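Plakberg Workroom Settles In With Steel Tables and a Very Good Carpet

POTITZ - Anyone who has walked past the old Hailu showroom on a Tuesday evening lately will have noticed the lights on well past supper, and anyone who has gone in to see what the fuss is will probably have come out an hour later than they meant to. The Plakberg Workroom, which spent its first winter crowded into two rented garages behind the feed store, has been in its new home since June, and the furniture has at last caught up with the people.

The biggest change is the tables. The garages had doors laid over sawhorses, and while everybody was fond of them (one still had its mail slot, and small screws went through it all winter long) they sagged, and they soaked up every drop of cutting oil that landed on them. The new work surfaces are stainless steel, bought secondhand when the kitchen at the Daltach boarding school was refitted, and the whole lot came to 2,847 dollars with delivery. Members raised all but 700 of that themselves through the spring plant sale and a soup supper, and the rest came from a neighbor who would like to be thanked without being named. So, thank you!

Vira Horobets looks after the workroom's calendar and teaches the beginner's metal class, and she had her doubts about steel at first. She thought it would be cold to lean on and noisy to work at, and she says she was right on both counts, but she has come around to it all the same.

"You wipe it and you're finished," she said. "With the old doors I would spend the last part of every class scrubbing, and then it looked just the same as when I started. My husband thinks I've taken up some other hobby, I get home so early now."

The carpet was a bigger argument, and there are a few people who will still give you their side of it if you let them. It came with the showroom and it was very nearly torn up in the first week, on the grounds that a carpet has no business in a place where people file metal. In the end it was left down in the assembly room, where the work is mostly fitting and measuring, and the drilling and sawing were moved across the hall to the tiled side. People's feet are happier, dropped parts don't bounce under the shelving, and a good strong magnet on a broom handle goes over the whole floor at closing time. Zlata Hrytsenko, who voted to tear it up, would like it known that she is keeping an open mind until spring.

Mrs. Hrytsenko is also the person to see about the lending shelf, which has almost 200 pieces on it, from clamps and squares to a few lovely old hand drills that came out of her late uncle's shed. Most can go home with you for a week. The longer straightedges stay in the building, please, after what happened to the last one.

Still on the wish list are a proper coat rack, a second sink, and better lamps for the tiled side, where the winter afternoons get dim early. If you have any of these in a barn or basement, a note through the door will do, and somebody with a truck can generally be found. Scrap aluminum is welcome too, in flat pieces if you can manage it, with the paint left on or off as you like.

Drop-in evenings are every Tuesday from 6:30 until the coffee is gone. There is no charge the first time, and children are welcome with a grown-up. Use the side entrance, as the front door sticks in damp weather and the handle has already come off once in Mrs. Horobets's hand. 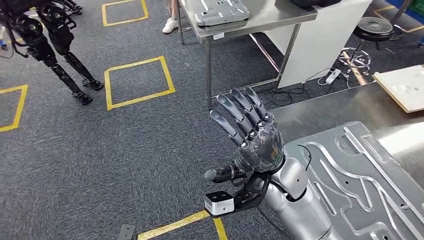 Vol. 2, page 7

Stainless steel tops in the assembly room at Plakberg, with a grooved aluminum plate laid flat on the nearer one and the carpet still down. Corrections and notices for the next issue may be left in the box by the side entrance.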